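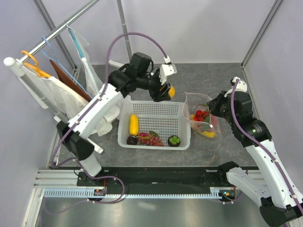
By Gemma Valentini | Provisby Home FAQ | Updated June

Do I need a special fruit basket?
No. A white plastic one with holes in the sides will do. Kurup sells a "ventilated" model for $40 and I can't see what the extra money buys. 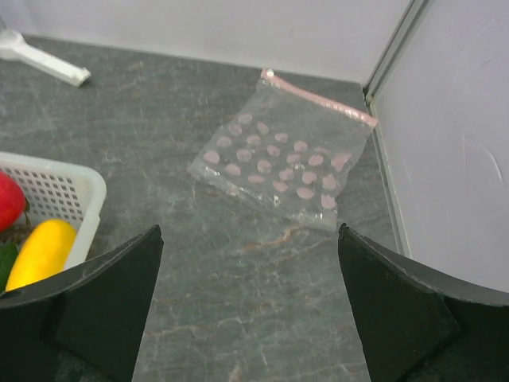

Are zip-top bags any good for produce?
For a day or two, maybe. The claim that a bag keeps berries fresh for 28 days came from a sales leaflet, and I'd like to see those berries.

Should grapes go in with everything else?
If you must. Put them in last so the heavy stuff isn't sitting on them.
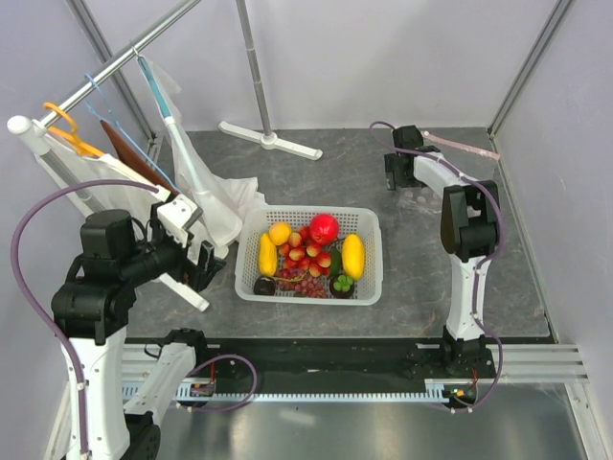 What about artificial fruit?
It lasts, I'll give it that. It also collects dust, whatever the label says about "easy care."

How do I clean fake grapes?
Lukewarm water and a drop of dish soap.

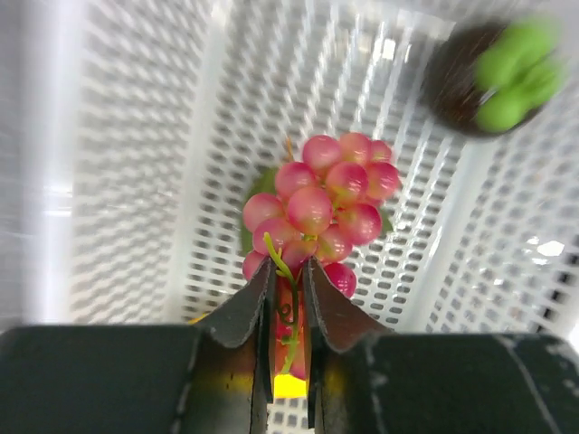
Skip the sprays. Guido Martinelli tried one on his and they stayed sticky until Friday.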